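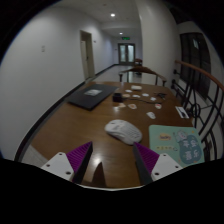 White mouse, mint-green mouse pad, brown table.

I have finished the map! Well, the first proper draft of the map, but I'm so pleased with it that I'm calling it finished until somebody finds a mistake.

If you're new, I've been drawing a walking map of the laneways of Gindenham, the little back lanes that run behind the houses from the railway cutting down to the creek. Most of them were put in for the night carts and then for the coal man, and these days they're mostly used by cats and by people like me who would happily walk an extra kilometre to avoid the main road. Hardly any of them have a sign. A few have names on the old council plans (Pepper Lane! Tannery Place!) and the rest just have numbers, or nothing.

I started in November with a photocopied street plan and a green pencil, and the idea was to colour in each lane as I walked it. By the third outing the paper had gone soft along the folds and I'd coloured in a driveway by mistake. A man came out and was very nice about it. He also told me his lane used to go all the way through to the bowling club until the fence went up, and then I had to go and look at the fence, naturally, and you can still see the old bluestone gutter running straight underneath it!

The gutters have turned out to be my favourite part. The older lanes are pitched in bluestone with a dip down the middle, and after rain they carry a neat little stream. The newer ones are concrete with the drain off to one side, and there's one behind the bakery that changes from stone to concrete and back again twice in 100 metres. I would love to know why. If your family had a business along there, please write to me.

Lumturie Grgić did write to me, after my last post, and her email was a treat. She grew up on the hill side and her mum used to send her down the lane behind the church with a billy for the neighbour's milk. She reckons the kids called it the Slide, and that the slope was steeper before it was regraded. I've walked it since and it's still steep enough that I took the last bit sideways, holding on to somebody's passionfruit vine. The Slide is now on the map in brackets, under its official number.

I've ended up with 448 little notes, which sounds mad when I type it out. Gates, lamp brackets, a blue door with no handle, the spot where you get jasmine on one side and someone's roast on the other (go at six in the evening, it's glorious). They won't all fit. I've been sorting them into keepers and maybes and the maybes pile is winning.

Walking shoes update, for those who asked: the soles are nearly gone and I'm not replacing them until the creek end is done. The creek end has 13 lanes left to check, and two of those are so overgrown that I'll need long sleeves. There's a plum tree hanging over one of them, so I'm hoping to time it well.

The other thing I want to sort out is the colours. Green for lanes you can walk right through, orange for dead ends, and a dotted line for the ones that were closed off or built over. My sister says orange and green are no good for anybody who's colour-blind and she's quite right, so I'm trying dark blue and yellow next. If you have strong feelings about map colours, the comments are open!

Next time I'll put up the hill section so you can print it and take it for a wander. Bring a hat, there's no shade at all between the church and the top reservoir, and say hello to the ginger cat at the second bend. He likes to walk you to the corner.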